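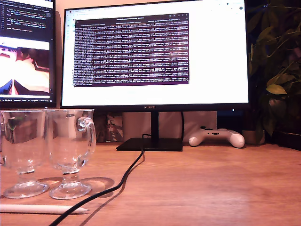
Week 5 – Line length, leading and contrast

Most reading problems on a page come from the same place: the eye gets to the end of one line and can't find the start of the next. The longer the line, the more space it needs above and below. Novels set in a narrow column get away with tight leading. Wide columns don't. A terminal window packed with small white text on dark purple is a fair test of this, as every line runs from the left margin to the right and the rows turn into plain horizontal bands once you stop looking closely. Squint at your own layout. If you get bands like that, open up the leading or bring the margins in.

Terms for this week

Measure: the width of a column of text. We give it in picas or in characters per line, and you should be able to do both.
Leading: the distance from one baseline to the next. Set 11 on 15 means 11-point type with 15 points of leading.
Rag: the uneven edge of text that is not justified. A good rag moves in and out by small amounts. Watch for steps and wedges.
River: a run of white gaps down a justified column. Turn the proof upside down and rivers show up faster.

Dark backgrounds

Light type on a dark ground tends to look heavier on a screen. On paper the opposite often happens, because ink spreads into the letters and thins them. Hairline serifs go first. For print, go up one weight and add a little tracking. Small captions reversed out of a four-color black are risky if the plates shift even slightly. Delwyn McKinnon's chapter in the reader has proofs of this from the Brilton shop, and the second set is worth a close look.

Exercise

Take the Wotham text from the course folder and set it three times on a letter-size page:
1. One column, full width, 11 on 13.
2. One column, 24 picas wide, same size and leading.
3. Two columns, justified, hyphenation on.
Print all three at full size. Mark every river and every bad break in pencil. Then fix version 3 using only tracking, hyphenation and measure – no changes to the type size.

Bring the marked proofs and the corrected one to section. Tegan Halliday has the Tuesday group and Darcy Costigan has the other. Files on a laptop don't count as proofs.

Reading

Hollis, Kiri, course reader, chapters 2 and 5. Skip the part on metal spacing for now, we come back to it in December with the hand press.

Type rulers are in the drawer under the light table. Please put them back.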